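How a Care Robot Gets Set Up
By Bhupendra Bisht, July 16, 2025

A robot that moves a wheelchair needs its hands set first. At Surnonberg, the fingers are adjusted until they close evenly on the push handles.
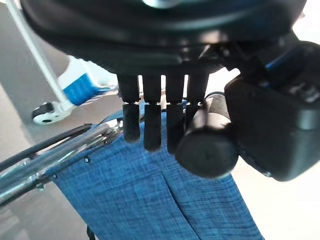
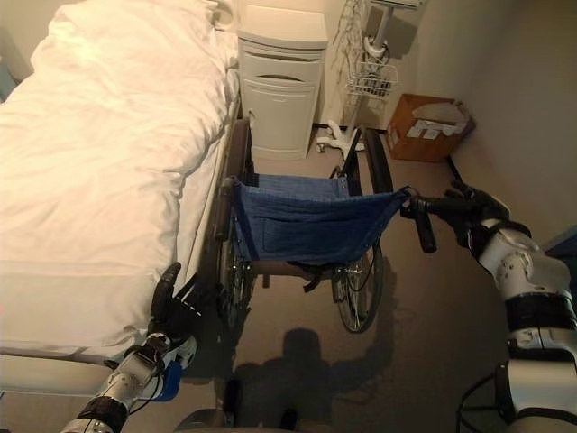
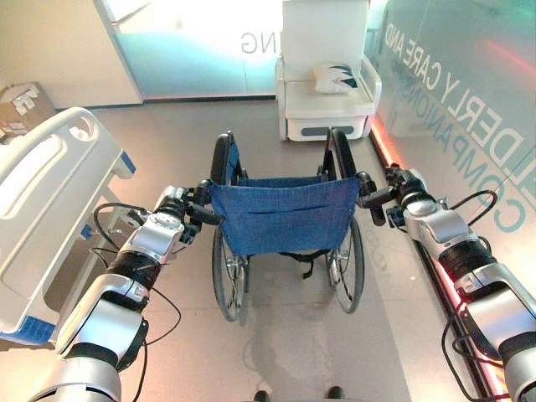
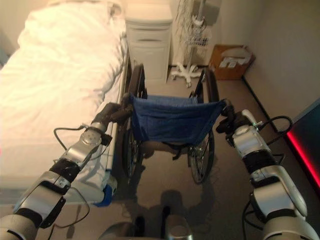 Robot fingers on the blue fabric (first picture); hands at the push handles (the other three).

The joints are checked every 50 hours. Cables must hang with enough slack for the arm to bend. A worn cable is replaced.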